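Bathroom Cabinet Safety Inspection, with Comments

Inspected 5/11/18 by Babita Chauhan. Second opinion (unasked for) by Danuta Jakubowski, my sister-in-law, who was staying the weekend and wanted to brush her teeth.

I do this every spring and then again in August, when the heat has had a go at everything. Copy the list if you like. My results are under each item so you can feel better about your own. Marks are Pass, Fail, or Pass With Shame.

Total items inspected: 176. I am one woman with one face.

SECTION A: DATES AND JARS

A1. Every product has an expiration date or the little open-jar symbol, and you can read it.
Result: Fail.
Comments: The open-jar symbol is the one with 6M or 12M or whatever printed on it, meaning months after opening. It is usually on the bottom in type made for ants. A good third of mine had rubbed off, and the rest need you to know when you opened the thing, which I did not. I have bought a pack of white stickers and a pen. I bought the same stickers last year. They were in the cabinet, unopened, behind the cotton balls, and I gave them a pass because stickers don't expire.

A2. Nothing has changed color, smell or texture.
Result: Fail.
Comments: The Zawadzka vitamin C serum was the color of weak lemonade when I bought it and is now the color of strong tea. Vitamin C does that as it meets air. Brown means it has retired. I kept using it for weeks telling myself it was giving me a glow, when it was giving me a stain on the pillowcase. Out it goes.
Danuta's comment: "It smells like hot dog water." She's right, it does.

A3. Nothing has separated that didn't start out separated.
Result: Pass With Shame.
Comments: The Todimmont two-phase eye makeup remover is meant to have layers. My foundation is not. If you shake a foundation and it comes back together, check the date before you put it near your face. If you shake it and it comes back lumpy, stop shaking.

A4. Jars you stick your fingers in have been used with clean fingers or a spatula.
Result: Fail, and don't act like yours are any different.
Comments: I own a drawer of those tiny plastic spatulas. They come free with the fancy creams and they have never once touched a cream. I now keep one in a cup next to the Grostudura night cream where I can't pretend I've forgotten it. Wash it, dry it, put it back. Day four and I'm still doing it.

SECTION B: EYES

B1. Mascara is under three months old.
Result: Fail.
Comments: I love my Bidik mascara. I've written it up on here, I've bought it for friends, I've worn it to a funeral. But the tube I was using was so dry that I'd started adding a drop of eye drops to loosen it, and please don't do that. Also don't add water or spit (I read the comments, I know who you are). A dried-up mascara wants the trash. You get one set of eyes and the tube is cheap.

B2. Nobody has shared eye makeup.
Result: Fail.
Comments: Danuta, looking at the ceiling: "Define shared." The liner has gone in the bin and so has the mascara's backup. If you have had pink eye, or a stye, or anything that oozes, everything that touched that eye goes too. Yes, including the expensive one.

B3. Eyelash curler pads are whole and not cracked.
Result: Pass With Shame.
Comments: Replacement pads were in the box the curler came in. A split pad lets your lashes meet the metal and they don't always come back with you. Changing it took less time than writing this.

B4. False lash glue is capped and nowhere near anything that looks like eye drops.
Result: Pass.
Comments: My first clean pass of the day. I don't own any lash glue.

SECTION C: THE STRONG STUFF

C1. Acids and retinol are kept together, labeled, and you know which night is which.
Result: Fail.
Comments: I had glycolic pads next to the retinol next to a peel I don't remember buying. Put them all on the same evening and you'll look like you've had an argument with a radiator. I've taped a card inside the cabinet door saying which one goes on when, and there are nights on it that just say NOTHING in capitals. Those are the nights my skin likes best, which is irritating for a person with this many bottles.

C2. Patch test done on anything new.
Result: Fail.
Comments: Behind the ear or inside the elbow, small dab, leave it alone for a day or so, longer if you're the reactive sort. I know this. I tell other people this. I then put a new mask on my entire face the night before a wedding because the packaging was green. If something stings and keeps on stinging, rinse it off. If you swell up or have trouble breathing, that is a job for a doctor and you should stop reading blogs.

C3. Sunscreen is in date and has not been living in the car.
Result: Fail on both.
Comments: The Todimmont SPF had been in the glove box since last summer. Heat is hard on sunscreen, and when I squeezed it I got a thin oily puddle and then a kind of paste. Old sunscreen is worse than the other old stuff, to my mind, as you go out trusting it. New tube bought. It lives by the front door now with my keys.

C4. Hair dye, nail polish remover and aerosols are away from heat and flame.
Result: Pass With Shame.
Comments: I had a scented candle on the same shelf as the acetone. It was a very good candle. It's in the living room.

SECTION D: LIPS, BRUSHES AND ODDS AND ENDS

D1. Lipsticks smell like lipstick and not like crayons.
Result: 14 failed.
Comments: I lined them up on the side of the sink and sniffed my way along like a bloodhound with a mortgage. The oldest was a brown from the nineties that I'd been told would come back in. It has come back in, and mine is too rancid to join it. Anything with a white bloom on it or little beads of sweat, wipe the top and smell it. If it's waxy or sour, let it go.
Danuta's comment: "These are all the same pink." They aren't.

D2. Brushes washed in the last two weeks.
Result: Fail.
Comments: Lukewarm water, gentle shampoo, bristles pointing down so the water doesn't run into the glue. Lay them flat to dry with the heads hanging over the edge of the counter. The foundation brush took so many rinses that I started to wonder if there was a brush in there at all. The water finally ran clear during the second half of a podcast about divorce.

D3. Makeup sponge replaced.
Result: We don't need to talk about the sponge.
Comments: I cut it open. I would advise you not to, or else I'd advise you to do it once and never need reminding again.

D4. Razors dry, sharp and rust free.
Result: Fail.
Comments: Two in the shower and both of them had been there long enough to vote. Let them dry out of the spray and change them when they start to tug.

D5. Tweezers and nail clippers wiped with rubbing alcohol.
Result: Pass.
Comments: Done while Danuta was watching, so I'm counting it.

SECTION E: STORAGE

E1. Cabinet is cool and dry.
Result: It's in a bathroom.
Comments: This is the daft part of the whole business. Every label says keep in a cool, dry place and every one of us keeps it in the steamiest room in the house. I've moved the serums and the Grostudura to a box in the bedroom closet. Fridge is fine for eye gels and sheet masks if you have the space. My husband has asked that the eye gel not go in the door next to the mustard again.

E2. Anything a child or a dog could reach is up high or locked.
Result: Pass.
Comments: We've no small kids here now but we do get visiting ones, and they will drink anything that looks like a milkshake. Keep the number for poison control on the fridge. Essential oils go up too, dogs and cats can get very sick from some of them.

E3. Glass bottles are not balanced over a hard floor.
Result: Fail.
Comments: I have dropped a full bottle of Zawadzka facial oil on tile. You haven't lived until you've skated to the toilet at two in the morning smelling of rosehip. It took dish soap and a lot of paper towels, and the grout is still very well moisturized.

E4. Face towels and washcloths changed often.
Result: Pass With Shame.
Comments: A fresh one every couple of days at the least, and a fresh one each time if you're breaking out. Hang them spread out so they dry right through. Skip the fabric softener on these, it leaves a coating and some faces don't care for it. I was using one cloth for my face and what I believed was a different cloth for the sink, and Danuta pointed out that they're identical. I've ordered face ones in navy, and the white ones are cleaning rags from today on.

Still to do before August: stickers on the new jars, a lid for the cotton swabs, a new pad for the other curler, and a word with myself about the green packaging.
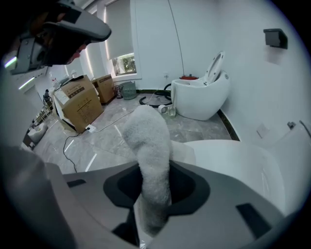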